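Step 3: Setting up the toy basket and the sorting box

I do this bit at the table, standing up, because my knees gave out on the playroom floor some time last December. You'll want the basket, the stacking box and everything soft or squashy you own. If you bought the Jomanton storage set, the basket is the 400 mm one. The 305 is too small, trust me, I tried it!

1. Put the basket down flat and leave room beside it for the box. Side by side works best, so little arms aren't reaching across.

2. Lay the knitted cloths and blankets in loosely. Don't fold them. Scrunched up they make lovely hiding places, and the rummaging is half the fun.

3. Tip in the spiky balls, the ones with googly eyes, the blocks, the plain balls, all of it.
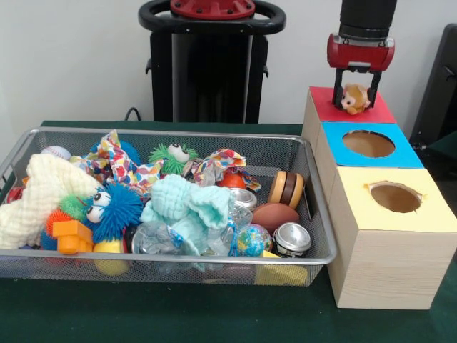 I like mine filled right up to the rim, but Rainer Kramer (he runs the Clastindale toy library and wrote the first version of this guide) stops a good hand's width lower. Try both and see which leaves less on your floor.

Note: crinkly plastic is brilliant for noise, but bags are for grown-up-supervised play only. Take them out before you leave the room.

4. Stack the sections of the sorting box, one on top of the other, and turn them so the round holes are easy to get at. Give the stack a gentle nudge. If it wobbles, take it down and start again.

5. Pop one ball in through a hole to show how it's done, then leave it there. A ball you can see but have to fish out is very tempting.

Caution: check every ball against the holes first. Anything you have to push hard will get stuck, and then you'll be taking the whole stack apart with a cross toddler watching.

6. Let them play for 15 minutes or so before you suggest anything. Mine always goes for the spiky ones. 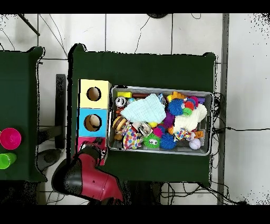
Step 4: Putting it all away

1. Unstack the box and shake out each section.

2. Take the cloths out of the basket and put any grubby ones in the wash.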